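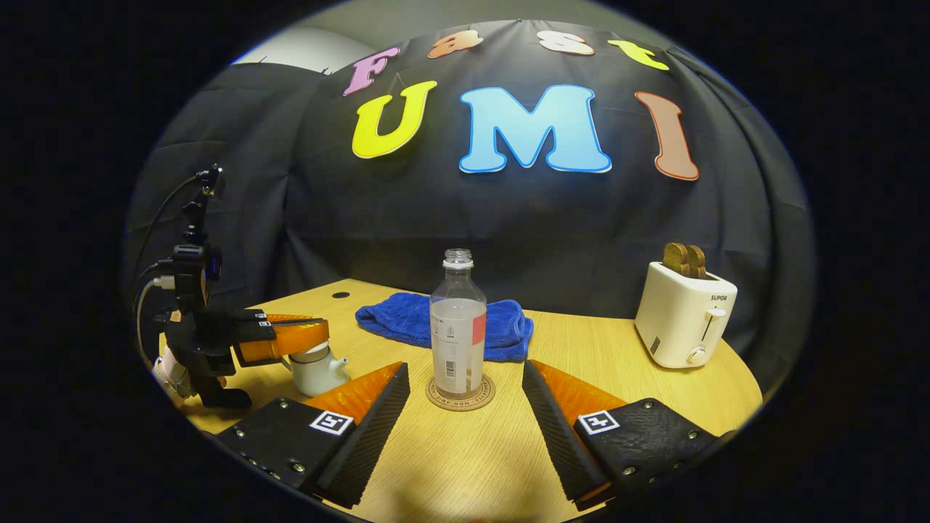 Bottle on its coaster, towel behind, toaster to the right. Orange pads on both fingers.

Search this forum Search Advanced

Thread: Do we really need a written rule for table setup?

gripfast_80
Our group has been handed a draft called the Vídalín checklist. It is supposed to be "good practice" for hand-held gripper work on household objects, and from next month every table has to be signed off against it before anyone picks up a tool. 53 items. I have read all of them and I would like somebody to tell me which ones have ever changed a result.

Examples. Item 4 says the table must be "arranged in a repeatable manner." Repeatable to what? A centimeter? A hand's width? A towel is on the list of approved objects. I have yet to see anyone put a crumpled towel back the same way, and the draft has no opinion on it. Another item says markers on the fingers must be "clearly visible at all times." Visible to whom, at what angle, checked how often? Then there is a full page on file naming.

I'm not against rules. I'm against rules that can't be failed. If every table passes, it's paperwork.

pallet_moth
You picked the two worst items and ignored the decent ones. The part about liquids is fine. Caps on, container on something that stays put, nothing open near the electrical stuff. I would sign that today.

gripfast_80
Sure, and I would have done that without a form. Does the form stop the person who wouldn't?

pallet_moth
Sometimes, yes. We had a new starter at Ilen who left the cap off because the task sheet said "pour" and nothing said when to open the thing. A line on a list would have caught it.

torque_and_tea
I'm with the OP on most of this. We ran under an older version called Gramura for nearly 2 years. The sign-off sheets were perfect. Every box ticked, every time, same pen. When we went back to work out why a batch of recordings was useless, the sheets told us nothing at all. The fault was a pad that had slipped on its finger and there was no box for pads.

So my question for whoever wrote the new one: is there a box for pads now?

gripfast_80
There is. It says "pads in good condition."

torque_and_tea
Great. Who decides what good is?

lowgear
Moderately annoyed to be defending a checklist, but here goes. You both want hard limits and then you complain about length. Put a number on every line and your 53 items become 80. "Good condition" is vague because pads wear differently and whoever wrote it knew that. It asks a person to look. Looking has some value even if the form can't prove they looked.

gripfast_80
If the form can't prove they looked, don't make it a form. Put a note on the wall.

lowgear
Walls don't get audited.

gripfast_80
That's my whole complaint in three words, thanks.

bench_nine
Can we talk about something specific? I'm setting up my first shared table and the draft is all I have. Two people, two tools, same tabletop. What do I need to care about?
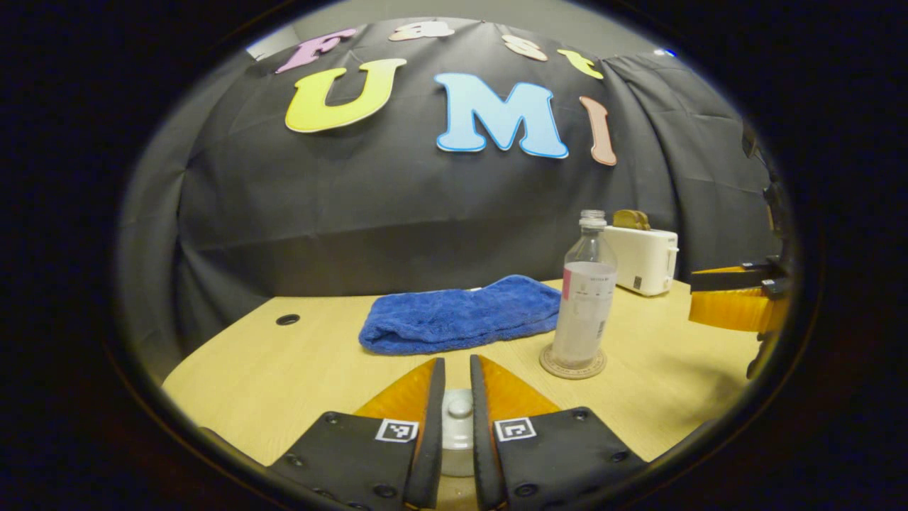 1 min read

torque_and_tea
For a shared table, start with reach. Look at the right-hand edge there, the second gripper is beside the toaster at table height with its pad pointing in. Agree before you begin who works which side and who backs off when you both want the middle. The draft has one sentence on this, "operators shall coordinate," and I would trade the file naming page for a proper paragraph.

pallet_moth
Agree with that. Say it out loud, too. "Mine" and "yours" works. We tried hand signals and it was silly, both hands are busy.

bench_nine
And the toaster? The draft says heated appliances are allowed "where risk is managed."

gripfast_80
Which means nothing. My own rule is unplugged unless the heat is part of the task, and if it is part of the task, one person has the plug as their job. Also keep cloth away from it. You asked for something specific and I have now given you more than the document does.

lowgear
You have also just written a rule. Two, in fact.

gripfast_80
Rules that can be failed. Is it plugged in, yes or no. Is the towel touching it, yes or no. I never said I wanted none.

pallet_moth
Then send them in! Comments on the draft are open. Cludis sent in a pile of them and got a whole section on cables rewritten.

gripfast_80
I sent four comments in May. One came back "noted." The other three haven't come back.

torque_and_tea
Same here with Gramura. "Noted" was the house style.

bench_nine
So should I use the checklist or not?

lowgear
Use it. You're new, it will remind you of things.

torque_and_tea
Use it, but write your own short one first and compare. If yours has a line theirs doesn't, keep yours. Check the pads and the markers yourself at the start and again after any break, whatever the box says.

gripfast_80
What torque said. And when you hit an item you can't fail, put a question mark next to it in place of a tick. I've started doing that. My last sheet came back for "incomplete entries," so at least I know someone reads them.

bench_nine
OK, doing the short list tonight. Will post it here so you can all complain about it.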